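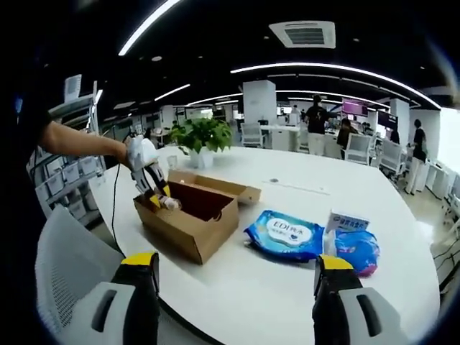 Issue 502, page 17

1 min read

Kamer library to open until eight from May

Kamer library will stay open until 8pm on four evenings a week from May, after a trial over the winter brought in more readers than expected.

About 40 people an evening used the building during the trial, most of them students and parents with school-age children. The reading room upstairs will close at six as before.

Branch manager Jummai Mohammed said the later hours would be paid for out of the existing budget. "We are opening an hour later in the mornings to make up for it," she said. "Mornings were very quiet."

Uchenna Idahosa, who teaches evening classes in the town, said her students had asked for the change for years.

Fines and loan periods stay the same. The car park on Posinis Road still locks at seven.

Related
Posinis Road resurfacing put back
Swimming pool prices to rise
New timetable for the Kinura bus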